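Home Essays Household Archive Contact

Search this site Go

September, by Uyên Phan

On the Keeping of a Shared Kitchen

The residents' association at Vương House adopted its first written kitchen rules in September, after 14 months of informal practice. I served as recording secretary during that period and set down here the reasoning behind the principal rules, as several readers have requested it.

The kitchen serves three floors. Under the previous arrangement, each household stored its own dishes and purchased its own supplies. Hòa Lưu reviewed the receipts for one quarter and found combined spending of 3025 dollars, of which 724 went to duplicate items. Dishes are now held in common, and each household contributes to a single fund.
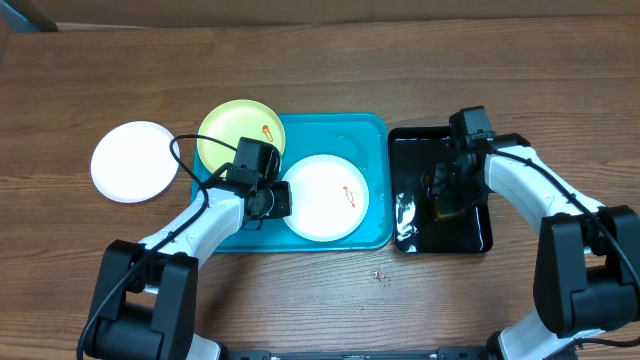
Plates and trays on the table.

Meals are scheduled by floor. The evening period begins at six, and each floor is allotted 50 minutes, including cleanup. Households wishing to exchange periods must enter the change in the book beside the door before noon. Vinh Âu has proposed a longer period for holidays, and the matter remains open.

The association also agreed that guests may use the kitchen when accompanied by a resident. Overnight storage of guests' food is not permitted.
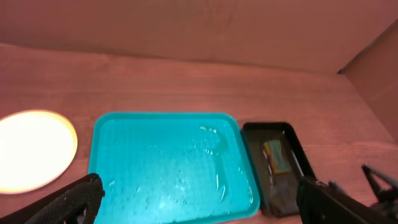 Repairs and Replacement

Breakage is to be reported to Toàn Văn by the end of the day on which it occurs. No charge is made for a first report. The fund currently holds some 2000 dollars, and purchases above one tenth of that amount require the consent of all three floors. The refrigerator will be considered first.

Older posts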